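# Tema 4. Color, texto y jerarquía en el envase de gran consumo

Asignatura: Diseño de envases I. Apuntes de clase, Snædís Kjærgaard. Versión revisada el 7 Mar 2019.

Estas notas completan lo visto en febrero sobre materiales y cierres. Para seguirlas hay que traer leído el capítulo de etiquetado del manual y el caso Karer, que está en la carpeta compartida.

## 4.1 Qué se lee primero

Un envase en el lineal compite con los que tiene a los lados. El comprador reconoce antes la mancha de color que la palabra, y la palabra grande antes que la marca si la marca es poco conocida. De ahí que muchas categorías tengan un código cromático propio que las marcas nuevas suelen respetar al principio.

Conviene distinguir tres niveles de texto:

- **Denominación o promesa principal.** Dos o tres palabras, cuerpo grande, contraste máximo con el fondo.
- **Apoyo.** Una línea más pequeña que concreta la promesa.
- **Información obligatoria.** Composición, contenido, fabricante, lote. Va en el reverso o en el lateral y tiene cuerpos mínimos fijados por norma.

El error más repetido en las prácticas del curso pasado fue dar al apoyo casi el mismo tamaño que a la promesa. Si los dos cuerpos se parecen, el ojo no sabe por dónde entrar. Como punto de partida en la maqueta usamos 52 puntos para la promesa y 36 para la marca; el apoyo se ajusta después, siempre por debajo.

## 4.2 Orientación del texto en formatos alargados

En tubos, barras y estuches estrechos el texto corre casi siempre a lo largo del eje mayor. Se gana cuerpo de letra, pero se pierde lectura cuando el envase se coloca de pie. Hay dos soluciones habituales: aceptar el texto girado y confiar el reconocimiento al color y a un icono, o repetir la denominación en una segunda cara con la orientación contraria.

El icono debe funcionar en cualquier posición. Un símbolo simple, de un solo color y con silueta cerrada, se identifica tumbado o del revés. Los dibujos con perspectiva o con mucho detalle interior fallan en esta prueba.

La separación entre zonas de color también dirige la lectura. Una curva suave con filete blanco evita que dos tonos saturados vibren al tocarse y permite, además, absorber pequeños desajustes de registro en imprenta.
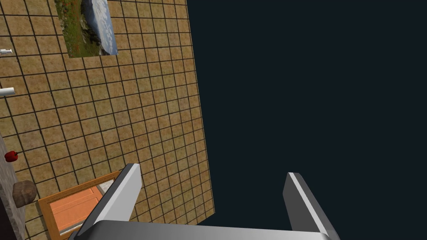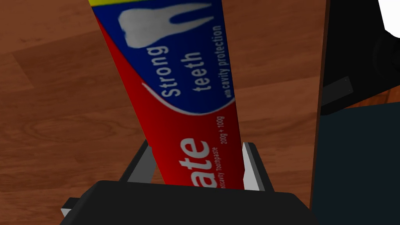
*Fig. 4.1 (dos imágenes de síntesis). En la segunda, tubo de dentífrico con icono de muela y texto longitudinal en blanco sobre azul.*

## 4.3 El caso Karer

Karer vendía un bálsamo de manos en tubo blanco con letra gris fina. En 2 años apenas salió de las farmacias donde había empezado. El estudio Brabec recibió el encargo de llevarlo al supermercado sin cambiar ni el formato ni el proveedor del tubo, Zesum.

Decisiones principales:

1. Fondo de un solo color saturado hasta los dos tercios del tubo. El resto, en blanco.
2. Denominación en dos líneas paralelas al eje, alineadas por la base.
3. Marca reducida y desplazada hacia el tapón.
4. Eliminación del degradado, que Zesum no podía imprimir con regularidad.

En la prueba de reconocimiento a tres metros, 49 participantes vieron los dos diseños durante un segundo. El nuevo se identificó bastante mejor, aunque varios lo confundieron con un protector solar. Brabec cambió entonces el naranja por un verde oscuro – decisión discutible, que comentaremos en clase – y el cliente lo aprobó sin repetir la prueba.

Para el debate: ¿habría bastado con un icono? ¿Qué pierde la marca al alejarse del blanco?

## 4.4 Práctica

Se trabaja por parejas. Cada pareja rediseña el frontal de un gel dental ficticio llamado Citusis, en tubo de plástico con tapón plano. Se entrega:

- desarrollo plano del tubo a tamaño real, con sangre y zona de sellado marcadas;
- versión en blanco y negro, para comprobar el contraste;
- media página con la justificación de los cuerpos y del color.

No se admiten más de tres tintas directas. El blanco cuenta como tinta si el soporte no es blanco. La zona de sellado no puede llevar texto, y el código de barras debe ir en el reverso, con las barras perpendiculares al eje del tubo salvo que el impresor indique otra cosa.

Las dudas sobre plantillas se resuelven en tutoría. Los archivos se suben en PDF, con las tipografías trazadas y el nombre de ambos autores.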